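How to Read a Horse's Form Line

Posted 15 Jan 2018 | Willasberg Racing Desk
Filed under: Racing Basics, Beginners

The form line is the short row of figures next to a horse's name on the race card. It shows where the horse finished in its recent races. Read it from left to right, with the latest run on the right.

1. Start with the last three figures. A 1 is a win, and a 0 means tenth or worse.

2. Look for a dash or a slash. A dash separates one season from the next. A slash marks a longer break.

3. Check the letters. F is a fall, P is pulled up, and U means the rider was unseated.

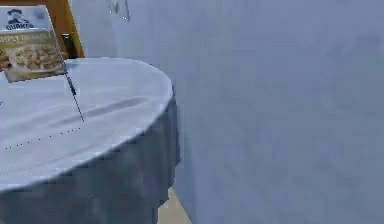
4. Find the days since the last run, if your card prints them. A horse showing 6 is back very quickly. One showing 92 has had a rest, so look at how it ran after earlier breaks.

5. Compare the distance and the ground. A win at Odlow on firm turf in July is a weak guide to a long race at Sekow in the mud.

6. Check the class of each race. Fourth in a good race can be better form than first in a poor one.

Write your notes on the card before you look at the odds.

57 comments | 1,367 shares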